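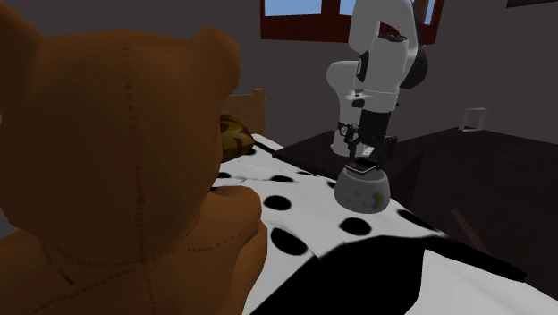 Furnosora Bedroom Demos

README, last touched in November

Hi! I'm the person who put this set together, so if something in it is broken it's most likely my fault. Furnosora is a pile of simulated pick-up demos, all driven by hand over a remote link, with a single white arm working over a bed. There are 1238 episodes. Every one of them was steered by a human the whole way through, no scripted planner anywhere.

Who drove

Two of us did nearly all of it. I did the evening sessions and Bhupendra Rana did the mornings, and you can tell us apart if you plot the wrist speed (he's smoother, I'm faster and I overshoot). Rostyslav Hladun wrote the link between the hand controller and the simulator, which we call Dmytriv, and he drove 80 episodes himself while he was debugging it. Those are tagged "rh" in the operator column. I'd leave them out for a first training run — some have a lag in them that got fixed later.

The task

Come down over the jar, close on the lid, lift, set it down on a clear bit of sheet. The jar is the round white one with the stars and the little yellow moon. The teddy bear isn't a target. It's big, though, and it gets between the camera and the bed in plenty of views, so please don't assume you'll always see the headboard or the camo cushion. I like those views best, to be honest, and I kept them all in.

We grip from the top with the fingers pointing straight down. I tried coming in from the side for a while and hated it. The jar is fat in the middle and I kept shoving it across the bed.

The polka-dot sheet gave our first segmentation model a terrible time. It kept calling the black dots holes. If yours does the same, try the sheet swap script in the tools folder, it has 11 other patterns to pick from.

What's in each episode

Color frames, joint angles, gripper opening, the raw controller input and a success flag. The flag was set by whoever was driving, right after letting go, so it's a judgment call. Bhupendra is stricter than I am. A jar that lands and then tips over is a fail for him and, I'm sorry to say, was sometimes a pass for me in the early batches.

Episodes are split into 5 folders by session block. Please split train and test by folder and keep each one whole, or you'll get the same bed layout on both sides.

Known problems

The controller clock drifts a little in long episodes. Use the simulator time.

A handful of episodes start with the gripper already closed. I keep meaning to trim them.

Soft stuff isn't very soft. The sheet drapes nicely but don't use this to learn anything about cloth.

Loading it

Cludevel reads the folders as they are, version 5 or newer. For anything else there's a converter called Preltell in the tools folder, and you'll want to run it with the "keep-raw" option on if you care about the controller input.

Questions go in the issue tracker. I check it most mornings, before coffee, so forgive the typos.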